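Re: [Fullovstead-list] Red shirts bleeding in the club wash, and what to order next
From: Oldřich Oravec
To: Fullovstead walking and orienteering list

Mbali Kekana wrote:

> Hello all,
> We have 60 marshal shirts in the storage boxes and I washed half of them after
> the spring event. The water came out pink, and my own white towels came out
> pink too. Before we order more for July, can somebody who knows about fabric
> tell us if this is normal? Also do we stay with red? Two people told me they
> would prefer yellow. And who has the shirt sizes from last year? I cannot find
> the list.
> Mbali

Dear Mbali, dear all,

I worked for many years in a dye house, so I will try to answer. Please excuse the length. I have put small headings so that you can jump over the parts which do not interest you.
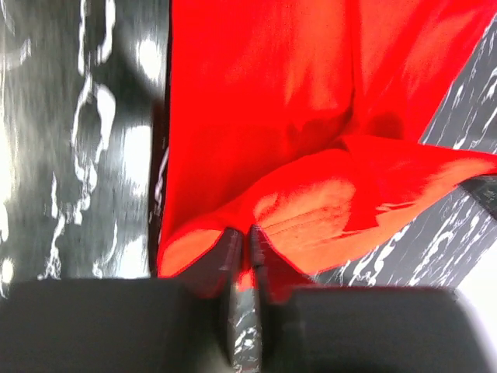

Red cloth, hanging in folds.

First, the pink water. Red is one of the colors where customers complain the most. In a cotton shirt of deep red there is a lot of dye, and a part of it always stays on the fiber without being properly fixed. A good dye house washes this part away with hot water and soap, several times. A dye house in a hurry does it fewer times, and then the customer does the rest at home, with her towels. So it is common, Mbali, but I would not call it good quality.

Do the simple test before you wash the second half. Take one shirt, make a corner of it wet, press it between two layers of an old white handkerchief and leave it overnight with something heavy on top. If the handkerchief is a little pink in the morning, you can wash the shirts with dark things and forget about it. If it is really red, wash them alone, in cold water, with not too many in the drum. I would repeat this until the water is clear. For me that was never more than 5 washes.

Vinegar and salt. My mother also put vinegar. I am sorry to say that for the dyes used on cotton today it does nothing useful. Salt is used in the dye bath itself, when the dye is going into the cotton, but in your washing machine it will not hold the color back. The sheets that catch color, which you can buy in the supermarket, do help to protect the other clothes. They do not improve the shirt.

For your towels: wash them again at once, still wet if possible, and do not put them in the dryer before the pink is gone. If they are already dried you can use an oxygen bleach, with a long soak.

Folding and storing

When I helped to pack in the autumn I saw that many shirts were put in the boxes damp. Please, never again. A red shirt which is damp and lies on a white printed number will leave its color there, and this mark does not go out. The race numbers for the children were spoiled in this way two years ago.

The shirts should be dry, also at the collar seam, which takes the longest. Then lay the shirt flat on a table with the front up, bring in the sleeves and sides, and fold it from the bottom. I prefer the collar on the outside, so that the person at the desk can find the size label without opening everything. Put the small sizes on top. It is the small ones that we always search for when the school groups arrive. 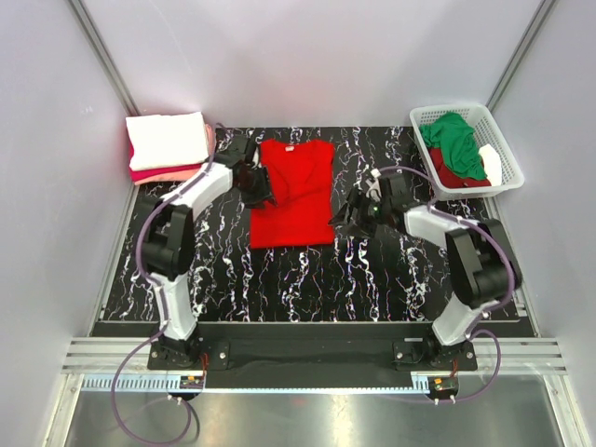
Red or yellow

Here I have an opinion, but it is only mine. In the forest, in the evening, red becomes dark very early. Our eyes do not see red well in weak light. Anybody who stood at the Bandia crossing at 8 in the evening knows that the marshal in the red shirt looks like a tree stump. Yellow, especially the slightly green yellow, stays visible much longer. From this side the two people who wrote to Mbali are right.

On the other side, the runners know our red. Miloslav Kopecký reminded me on the telephone that the neighboring club already has yellow, and when we share the parking field there will be confusion. He also says that yellow shows every drop of soup, and this is true as well.

My proposal is to keep the red shirts and buy thin yellow vests with reflecting strips for the road crossings only. The vests can go over a jacket, and the shirt cannot. Nobody sees a shirt of any color when it rains and everyone has a jacket on.

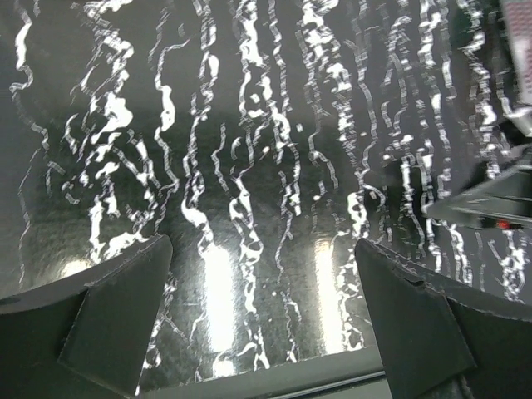 What to ask from the supplier

Golshifteh Yazdani has two offers, one from Kovville and one from Pascual. I have not seen the fabric from either of them. The prices are for 200 pieces, and from Kovville there is a better price for 1,000, but we are a small club and I do not want to sleep on boxes of shirts.

Please, Golshifteh, could you ask both of them these things before we decide:

- Which grade does the color have for washing and for rubbing, dry and wet? The scale is from 1 to 5, and 5 is the best. For washing I would like to see 4 or more. For wet rubbing on deep red, 3 is already acceptable.
- Is it pure cotton or a mixture? If there is polyester, the print must be made in a different way.
- Will they send one finished shirt, with our print, that we may wash and keep?
- Is the second order from the same dye lot? If it is not, the reds will differ, and in the group photo it looks as if we have two clubs.

If they send a sample I can wash it at my home together with a strip of white cotton and write the result to the list.
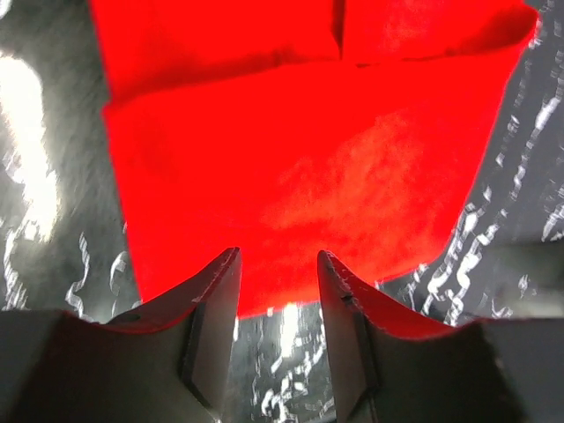

The list of sizes

Pao-chu Ng had it last year, on paper, in the blue folder with the maps. I believe the folder went to Mbali's predecessor with the tent, so perhaps look in the tent bag. If it is not there we must ask everybody again, and then I would ask for the chest width in inches, measured on a shirt that fits. "Medium" from one firm is "Large" from another.

I am away until the end of next week but I read mail in the evenings.

With kind regards,
Oldřich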